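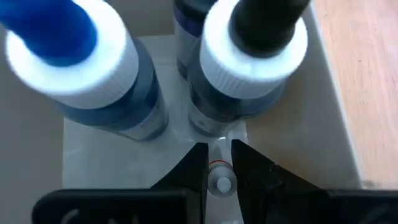
6.3 Fault 63: grip lost on small vial

The Trolari stops with fault 63 when the fingers close past the set width. The usual cause is a vial gripped on its cap, or a worn finger pad.

1. Press Stop. Wait 5 seconds.
2. Set the arm to Hold at the Wornmont panel.
3. Support the vial by hand, then select Open.
4. Check both pads for wear and wipe them clean.
5. Set grip force to 100. Do not exceed 200.
6. Select Clear, then repeat the pick at slow speed.

CAUTION: Never select Open while the arm is raised – the vial will fall.

Note: Larger bottles standing close to the vial can block the fingers. Move them before step 6.

If the fault returns, report it to Abbas Mirzaei.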